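How to Clear Your Desk Without Buying Anything

Every October the office supply catalogs announce that your problem is a shortage of trays. I doubt it. I've owned the Varmont tray set, all 31 pieces of it, and it gave me more places to lose a stapler.

Step 1. Take everything off

Put the lot on the floor or the bed. Wipe the desk with a damp cloth and skip the special spray.
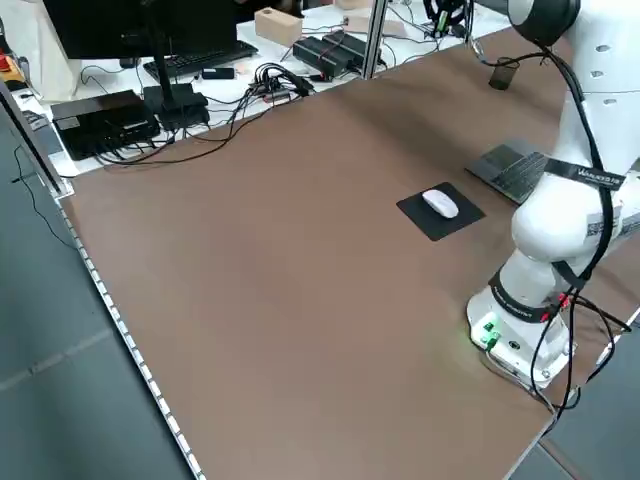 Some guides want you to sort into six categories before you start. Two will do: things you used this week, and the rest. Lucienne Bailly's popular method adds a "maybe" box, and I have yet to see one get emptied.

Step 2. Test the pens

Scribble with each one on scrap paper. If it skips twice, it goes.

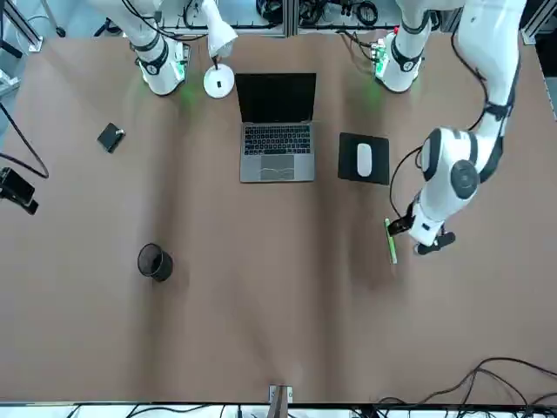

Color coding is where most systems fall apart. You set up a key, forget it, and end up with paperwork in a code you can't read. I'd pick one color and stop there. A green marker is fine for anything that needs an answer, and plain pencil covers the rest.

Step 3. Give the survivors one cup

If they don't fit, you kept too many. Any old mug works.

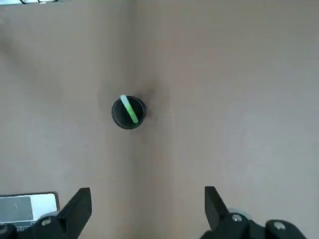
Small black cup, one green stick. Plenty of desk left over.

Step 4. Leave it alone for 20 days

Don't buy a drawer insert during this stretch, whatever the ads say. Put back only what you go looking for.
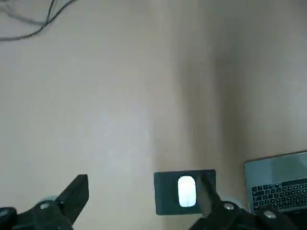
Step 5. Deal with the cords last

Unplug what you don't use and tie up the slack with string. Cord boxes mostly collect dust, in my experience.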